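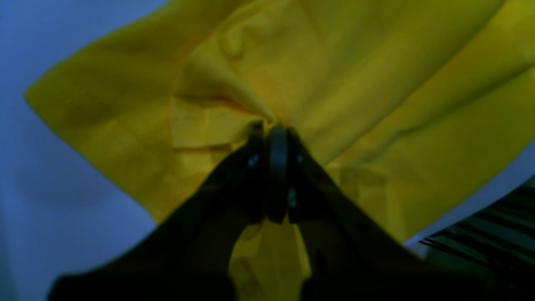 Orkum open day in Cesberg: anyone else go?

Last updated: November

pressroom_pete wrote:
I went to the Orkum open day last month because my boss had two passes and didn't want his. We run a mid-size linen and workwear laundry and every year somebody tries to sell us a folding robot, so I went in with my arms crossed.

The system is called Gashaw. It has two arms over a white table and it handles cloth. The talk was by Špela Kelmendi, who runs the software side, and I'll give her credit for taking questions before the sales guy got the microphone. She said they have 3,643 recorded folds to train on. I asked how many were on garments that came out of a real dryer bin, inside out, with a sleeve stuck up the middle. She said "a portion." I asked what portion. She said she would have to check.

My other complaints, since I had the drive home to think of them:

1. Every piece I watched was a plain color with no print. Our stuff has logos, reflective strips, zippers and name tags.

2. Speed. I timed one T-shirt from the first grab until the arms backed off, and it took 7 minutes. I have people who would be on their coffee break by then with the whole cart done.

3. Flattening. This is where I think the whole thing gets stuck. The orange T-shirt was spread out sideways, neck to the left and hem to the right, and the side farthest from us was full of creases. See the long wavy one starting under the gripper on the left. If you fold on top of that you get a lump, and a customer sends it back.
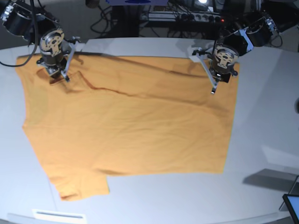 4. Price. There was no number on anything. I asked the sales guy and he wanted my email address.

So what did everybody else see? I'd like to be wrong, but I wouldn't put a deposit down.

Re: Orkum open day in Cesberg
marlo_k wrote:
I was at the afternoon session and I think you're being rough on it. Cloth is hard. A car door is the same shape every time and a T-shirt never is. The fact that it can pick a pinch of fabric off a table without grabbing three layers impressed me. Ten years ago I saw a demo where the arm just shoved the towel onto the floor.

Re: Orkum open day in Cesberg
pressroom_pete wrote:
Sure, but I can't invoice a customer for a pinch. How did your session go on speed?

Re: Orkum open day in Cesberg
marlo_k wrote:
Slow, no argument there. I didn't time it. She did say in our session that they run it slow on purpose when there are visitors.

Re: Orkum open day in Cesberg
dryer_lint wrote:
They all say that. Ask them to run it fast with you standing behind a fence and see what happens to the excuse.

I have a different worry. Who lays the shirt on the table in the first place? In the morning session a young guy in an Orkum polo put every item down and gave it a tug. That guy's wages need to go in the math.

Re: Orkum open day in Cesberg
marlo_k wrote:
In ours they dropped a towel in a heap and let it go from there. It got it mostly open. One corner stayed tucked under and she pointed it out herself before anybody asked. I'd call that fair dealing.

Re: Orkum open day in Cesberg
pressroom_pete wrote:
OK, that's more than I got. I'd still want to see it with a full cart. The brochure says Jatarine has been trying one out for 33 days on towels. Does anyone here know somebody at Jatarine? I'd trust a shift lead over a brochure.

Re: Orkum open day in Cesberg
dryer_lint wrote:
My cousin used to work there. I'll ask, but don't hold your breath. If it's only towels, then the T-shirts were for show.

Re: Orkum open day in Cesberg
marlo_k wrote:
Or towels are where you start. You didn't put a new hire on fitted sheets either, Pete.

This site uses cookies to remember your login and reading position. By continuing you accept our cookie policy.

Comments (3)

tess.in.finishing: We looked at a different brand and the arms were fine. The problem was what the table did to the floor plan. Measure your aisle first.

oldsteam: Send them a bag of your worst coveralls and ask for the video with no cuts in it.

pressroom_pete: I emailed them to ask about the coveralls. I got a newsletter back.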